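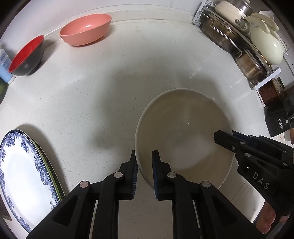
How to Record an Older Neighbor's Memories for a Local History Project

When our group in Tilville began collecting stories from people who had worked at the old Brarkis mill, I had never interviewed anyone in my life. I had a borrowed recorder, a list of questions that was far too long, and a great deal of enthusiasm! We have a nice little shelf of recordings now, and so many people have asked how we go about it that I promised to write it all down. Take what suits you and leave the rest.

Before the visit

Call first, and then call again a day or two ahead. Tell the person what the project is, who will hear the recording, and where it will be kept. Ours go to the reading room at Tunstall, and people like knowing there's a real room with a door they can walk through. Ask them to look out any photographs, pay slips or letters they'd be happy to talk over, but don't press the point. Some folks will have a box ready on the step and others would prefer to just talk.

Write your questions on a single sheet of paper. I used to bring 40 of them, and I'd be so busy hunting for the next one that I missed what was being said to me. Now I bring 10, and most weeks I use half. Good ones start with "Tell me about" or "What was it like when." Ask about the walk to work, the noise, what was in the lunch pail, who got into trouble and what for.

Do a little reading beforehand as well. If you know that the mill had a day shift and a night shift, and that the bus from Havport stopped at the lower gate, you'll be able to follow along without interrupting for directions.

Setting up the recorder

Put in fresh batteries, and carry spares. Set the recorder on something soft, like a folded dish towel, because a bare table picks up every tap of a finger. Turn off the radio, shut the window on the street side, and ask kindly whether the clock with the loud tick could spend an hour in the hall.

Record a minute of ordinary chatter and play it back. Then start properly by saying your own name, the other person's name, the date and the town. It feels stiff, I know, but whoever opens that file in years to come will bless you for it.

During the talk

Let the silences be. This was the hardest thing for me to learn (I'm a talker, as you may have noticed), and it was Nattawut Nakpan who finally cured me by making me listen to one of my own tapes. Three times a lovely old gentleman had drawn breath to say something, and three times I had jumped in with a question. Count to six in your head before you speak.

If a story gets sad, offer to stop the recorder. Don't decide for them — ask. And if the dates don't match what you've read, let it go for now and make a note on your sheet. You can sort that out later with the newspapers.

An hour is plenty for a first visit. It's fine to come back.

Afterward

Have the permission form signed before you leave, with one copy for each of you. That same evening, copy the recording to two separate places and name the file with the surname first. Then write a half page of notes while it's all fresh: the main subjects, any odd spellings, names of people mentioned who might talk to you next.

Typing up every word takes ages, so we do a summary with time markers first and save the full transcript for the parts we plan to use on the display boards. Send the summary to the person you interviewed, in large print if they'd like it, and let them mark any changes. A handwritten thank-you card goes in the same envelope.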